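Home | Topics | Ask | Unread | Members
Reading time: 6 min

Hand-held gripper closes unevenly, one pad touches before the other

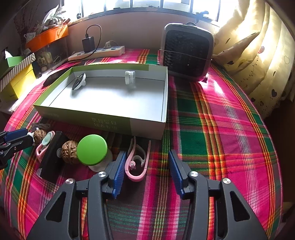 Nisham

Hello everyone, and thank you in advance for your patience, since I know I tend to go on. I look after a pair of hand-held grippers that we use at home for recording pick-and-place tasks. They're the kind with two jointed fingers and blue ribbed pads, and you work them by hand so that an arm can learn the motion later. I have had them for 18 months now and they have been good to me on the whole.

My trouble is with the right-hand one. When I squeeze it slowly with nothing in it, the left pad gets to the middle first and the right one comes along a little after. With big things I never notice. A walnut is fine, a jar lid is fine. But when I go for something thin and light, like a plastic clip lying flat on the table, the first pad pushes the clip sideways before the second one arrives, and by the time they meet I am holding it by one corner or I have missed it completely.

Last Friday I went through 2 hours of recordings and the drift is there in nearly all of the clip pickups. It is always in the same direction, so I don't think it's my wrist (my sister says it's my wrist). I have cleaned the pads with a damp cloth and let them dry overnight. I also tried snugging up the screws on the trigger side, which made the squeeze heavier and didn't help with the timing, so I put them back where they were.

I work on a table with a woven cloth over it, if that makes any difference. The pads do brush the cloth on low pickups. Should I be looking at the pads, the pivot pins, or something further back in the body? I would love to avoid taking the whole thing apart if I can, as the last time I did that with a machine I had a spring left over, and I never did find out where it lived.

4 comments | 11 people have the same problem

Bülent Yaman

Welcome, and please don't apologize for the long post, it's so much easier to help when somebody writes down what they have already tried!

I have looked after grippers like these for a good while and I would start at the pivots. On a linkage finger, a small amount of play at the pins near the body turns into quite a lot of play out at the pad, and it nearly always shows up on one side before the other. You can check this in a couple of minutes with no tools at all. Close the gripper until the pads are just short of touching, hold the trigger still, and wiggle each fingertip gently toward and away from the other. Do it on both sides and compare. If the right one moves more before it meets resistance, then you've found your lag.

If you do feel play, wipe around the pins first with a dry cotton swab. Lint gets in there, especially if you work over fabric — I have pulled little rolls of colored fluff out of mine that I could have knitted with. After that, a tiny drop of light oil on each pin, worked in by opening and closing the gripper a couple dozen times, then wipe off everything you can see. Keep the oil well away from the pads. If it gets on the ribs you'll be chasing slippery pickups for a week, and I speak from sad experience.

Now, if the wiggle test feels the same on both sides, look at how the pads are seated. Ribbed pads can creep a little on their backing if they've been pressed against a table edge over and over, and then one sits prouder than the other. Slip a strip of ordinary printer paper between them, close up very gently, and tug it from the top and then from the bottom. It should drag evenly. If it slides free at one end, take that pad off, clean behind it and seat it again.

The last place I'd go is the body. There is usually something in there that ties the two sides together, and if it has been put together one notch off, the fingers will never meet in the middle however clean your pins are. Take a picture before you lift anything out. And do it over a baking tray with a towel in it, for the sake of your spring.

Whatever you end up adjusting, please redo the open and closed calibration before you record again, or your new sessions won't line up with the old ones. I keep a little card taped inside the lid of my case with the width reading at fully open and fully closed. Mine said 695 at fully open when I last set it (raw counts, so yours will be different), and if it has wandered by the next check I know to look at the pins.

As for the cloth, I don't believe it's causing the lag, though it may be making it worse. A woven cloth can shift and bunch a bit when a pad drags on it, and the clip rides along. Pull it tight and clip it under the table edge, or try a few pickups on the bare top and see whether they look any better.

Was this helpful? 23 yes | 1 no

proser_k

had the same thing. mine was just a loose screw behind the finger, took 2 minutes. check that first before you oil anything

Was this helpful? 6 yes | 3 no

Gezer

I agree with Bülent on nearly all of it, but I would go easy on the oil. If your pins run in plastic bushings, some oils make the plastic swell, and then you have a stiff finger in place of a loose one. I use a dry lubricant and I've been happy with it. Look in the manual if you still have it.

One more small thing. Compare against your left-hand gripper before you change anything! You have a second one sitting right there, and if it does the same thing more faintly, then it's ordinary wear and you may as well do both in one afternoon. I do mine every January, with the radio on and a pot of tea, and I have come to quite look forward to it.

Was this helpful? 9 yes | 0 no

Share 5 | Follow this topic | Previous | Next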